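Public hearing room, Drenbridge: inspection before the session of the inquiry
Aug 15, 2020. Checked by Parveen Bepari

Emergency exits: OK. Both doors open fully.
Public gallery, limit 300 persons: OK. The sign is old but can be read.
Witness table: not OK. One cable is lying across the walkway.

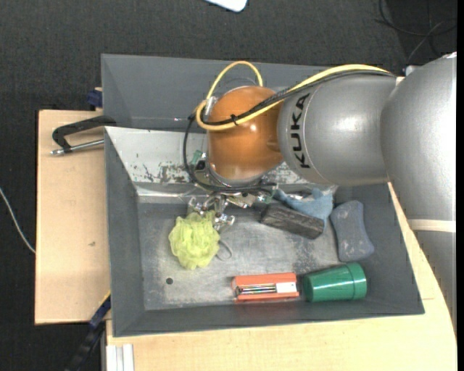 Fire extinguisher 11: OK. Next test is in March.
Barrier at street side: not OK. Skandeck must fix the second foot before families are let in.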